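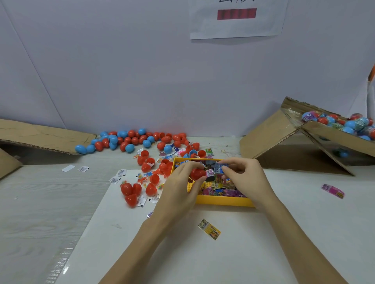
Small packets and plastic egg capsules, with a yellow tray as the work area.

Sorting and storing small parts at the bench

Small items go missing at the point of transfer, when they leave one container and have not yet reached the next. A shallow tray with a raised lip contains most losses. Choose one in a solid colour that contrasts with the parts. Yellow suits dark screws and black rubber; plated fasteners show up better on matte grey or dark green.

Tray dimensions
A lip height of 2 cm stops rolling parts and still lets the fingers in at a low angle. Deep tubs force a vertical grip and slow the work. If the bench is out of level, shim the tray. Ball bearings will find a fall of one millimetre.

Sort order
Sort by type first, then by size. Sorting by size first mixes thread forms, and an M5 and a 10-32 look alike until one of them has been driven halfway into the wrong hole. Keep a thread gauge within reach and check anything doubtful before it goes in a drawer.

Containers
Clear polypropylene drawers are adequate for dry parts. The Stellberg cabinet has 43 drawers in a steel shell and can be fixed to studs through the rear flange. Use all the mounting holes. A full cabinet of fasteners is heavy, and plasterboard anchors alone are not suitable.

For parts that must stay dry, use screw-top jars with a silica gel sachet. Recharge indicating gel in the oven at the temperature printed on the pack. Film canisters and snap-together capsules are fine for beads, craft findings and fuses. They should not hold solvents or anything oily, as some plastics craze.

Labels
Label the body of the container, never the lid. Lids get swapped. Thermal labels fade near a window; in a bright garage use laminated tape or a paint marker. Record the size, material and finish, e.g. M4 x 16, stainless, pan head. Supplier codes may be added on a second line if you reorder often.

Counting by weight
For bulk lots, weigh a sample of known quantity and divide. A kitchen scale reading to one gram is too coarse for small washers unless the sample is large. A carton marked 2,000 can be checked this way in a few minutes. Zero the scale with the empty container on it.

Cleaning
Wipe trays with warm water and dish detergent. Avoid acetone on coloured plastic. Brush swarf out before wiping or it will score the surface.

Batteries
Button cells are to be kept out of open trays entirely. Tape both faces of spent cells and store them in a locked cupboard, out of children's reach, until they can be taken to a collection point.

Page maintained by Yevhen Karpenko. Drawer label template last revised in October; the sheet prints 9 labels to a page.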